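Visit report: Bickerstaff open afternoon, May

The Bickerstaff building opened its upper floor to visitors for one afternoon in May. I went for the household and shop-floor program, which ran from 2 p.m. in the long room past the reception desk. What follows is taken from my notes, with the timings left out where I did not write them down.

The question on the handout was whether machines can do chores yet. The handout did not define a chore. Most of the stations took it to mean one of the following: folding, sorting, wiping, fetching, or putting away. Doors and stairs were listed separately under "access," and I will come back to them.

Station A, towel folding (Favstead). A fixed two-arm bench unit. Towels were supplied in a stack, all one size. The unit picks a corner, searches for the adjacent corner, and lays the towel over a bar. Results were acceptable when the corner search ended on the first pass. When it did not, the unit dropped the towel and started again, and the cycle time about doubled. The operator told us the bench had been run on 900 towels before the open day. No figure was given for how many had been folded to the end. Fitted sheets are not supported.

Station B, parts return (Vavitard). This was the shop-floor entry. Small hardware is taken from a mixed tray and returned to labeled drawers. Bolts and washers went well. Flat gaskets stuck to each other and were carried in pairs, and the unit did not detect this. I asked whether drawer weight was checked. It is on the list for the next version. The drawers were already open when the demonstration began and were closed by hand afterward. A shop that wants the counter cleared overnight would still need a person for that step, which takes a few seconds per drawer but has to happen at the right moment.

Station C, table wiping (Skesance). A single arm on a cart. Coverage was good on a bare surface. With cups on the table the planned path went around each cup and left a ring of unwiped surface at the base. Lifting the cup first is possible in principle and was shown on video. It was not shown live.

The talk. Eluned Lloyd spoke for half an hour on training data. Her main point was that the hand is no longer the weak part. Soft fingers with a textured surface will hold most of what is in a kitchen or a stockroom. The shortage is in recorded examples of ordinary work done by ordinary people in rooms that were not built for the purpose. Her project has 436 usable recordings of putting items on shelves and far fewer of anything that involves walking from one room to another. She listed the causes of rejected recordings: poor light, tracking lost when the tool turns away, and the person changing their mind halfway. She does not expect a general household machine soon and declined to name a year.

Access. Of the chores on the handout, fetching is the one most often asked for and the one least often demonstrated. It starts with a door. A lever handle can be pushed down with almost any gripper, but the leaf must then be moved while the handle is still held, and the machine must get past it. Stockrooms add a restriction on who may enter, usually posted on paper at eye level and written for people. Stairs exclude most wheeled bases outright. None of the stations had either.

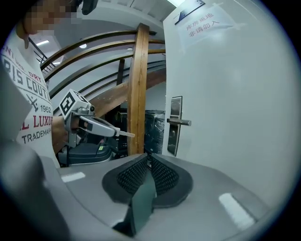

Favstead's operator objected to this line of argument during questions, saying that a machine which folds well in one room is worth buying, and that the towels can be carried to it. Lloyd agreed as far as laundries were concerned. In a house, she said, the carrying is most of the job.

I would put the present state as follows. Sorting of rigid parts is close to usable, provided the tray is shallow and someone handles the drawers. Folding is usable for flat rectangles. Wiping depends on who clears the table. Fetching was not tested.

Practical notes. The long room is loud with all stations running, and the talk was hard to follow from the back. Handouts ran out early. Station B had the longest line, so go there first.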